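A small shelf is enough
by Riku Takeda

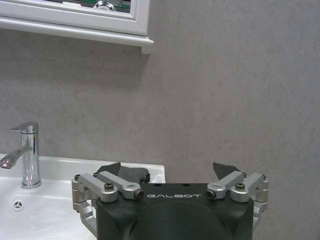

Many people in my building want a big cabinet above the washbasin. I think it is a mistake. A cabinet only collects bottles which we forget until August. In my bathroom I prefer a white mirror with a narrow ledge under it, and then plain gray wall down to the basin, without hooks or tiles. Such a wall I can wipe in one movement. My neighbor paid 169 dollars for a Votham cabinet – it is full already, and she still keeps her toothbrush in the kitchen.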